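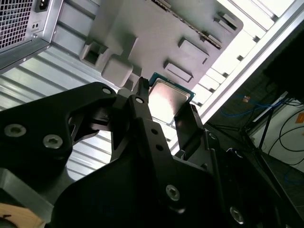 Square holder on a printed plate too tight for a desktop processor - sand it, scale it or reprint?

I printed the Zoratard fixture plate for the inside of a bench case and the square holder does not take a processor cleanly. The plate is light gray, in Ukov filament, and it is used to park parts while the board is out. A processor brought in by its two side edges, metal heat spreader up, goes up to the holder and then catches on one corner. If I rotate it a little it drops in, but then it sits crooked and I have to pry it out. The processor is an old one that I use for fit checks, so damage to it does not matter. Damage to the next one would.

What I have tried so far:

Printed the plate again at the same settings. Same corner catches.
Cleaned the inside of the holder with a blade. Slightly better, still crooked.
Scaled the whole plate up by one percent. The holder was then fine but the mounting holes no longer lined up with the Azar case.

Is the usual fix to sand the corner walls, or should I open only the holder in the model? Also, is there a preferred way to grip the processor so that it goes in level?

Tags: fixture plate, fit, tolerance, processor
Viewed 988 times

Answer 1 (accepted)

Open only the holder. Scaling the whole part to fix one pocket moves every hole on it, as you found.

Measure the processor across the circuit board, not across the metal lid. The lid is smaller than the board it is mounted on, and the board is what touches the holder walls. Measure both directions and use the larger value.

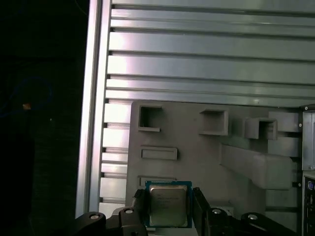

Page last changed: 25 August 2018

With the processor face-on you can see how little board there is outside the lid - a narrow blue-green border on each side. That border is all you have to work with, for the grip and for the holder. If the corner walls of the holder are thick at the base, they will ride up on the border before the processor is down. A small relief in each inside corner solves most of this. Printed inside corners are always a bit rounded and the corners of the board are not.

Change these things in the model, in this order:

1. Add a corner relief. A small round cut at each inside corner is enough.
2. Widen the holder by a fifth of a millimeter in both directions and print only the holder as a test piece.
3. If it still catches, add a chamfer to the top inside edge of the walls. Do not widen the holder again until you have tried the chamfer.
4. When the test piece works, print the plate at its original scale.

The test piece takes a few minutes. The plate takes most of a day on my machine, so do not skip step two.

On the grip: hold two opposite sides of the board, low down, and keep off the contacts on the underside. Bring the processor to the plate parallel to it. If you lead with a corner, that corner goes in first and the opposite one binds against the wall. Most reports of a tight holder on this plate are a mix of the two problems.

Sanding works but is hard to keep even, and the dust has to be cleaned off before any part goes near a socket. I would only sand to remove a blob or a seam. Move the seam off the inside corners in the slicer while you are there. In Zestik the setting is under Walls and it defaults to nearest corner, which puts the seam exactly where you do not want it.

Comment: The seam was at the corner that catches. Moved it to the outside face and the test piece is already much better. Will add the relief too.

Comment: Keep the relief even if the seam change alone seems to fix it. My first holder had no relief and got tighter in May when I moved the case next to a window. I did not measure by how much.

Answer 2

Check whether the plate is flat in the case before you edit anything. Mine was fine on the bench and wrong once it was screwed down. The case side was pulling one end and the holder went out of square with it.

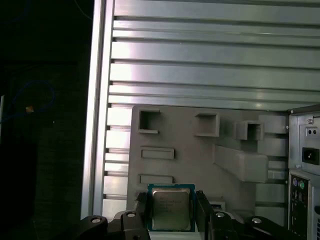 Processor below the gray plate, ribbed metal panel behind.

Loosen all the plate screws, put the processor in the holder, then tighten the screws a little at a time in a cross pattern. If the fit changes while you tighten, the problem is the mounting and no amount of sanding will fix it. Washers under the low end are enough. Also get any cables well out of the way before you judge the fit by hand, as it is easy to mistake a wire against your knuckles for a tight pocket.

Once it was shimmed, I did not have to change the model at all. The holder takes the processor at a slight tilt too, with the plate mounted at an angle.

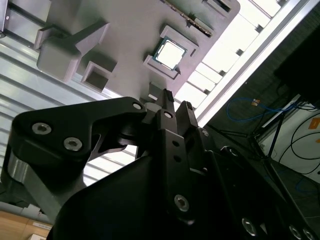 Processor in the square holder, with the empty square pocket to its left.

Comment: Which washers?

Comment: Whatever was in the drawer. Thin nylon.

Answer 3

just use a file. I filed mine and it has been ok for up to 500 insertions, not that I have a log of it. if you go too far put a bit of tape on the wall

Comment: Tape leaves adhesive on the edge of the board. Reprint the holder.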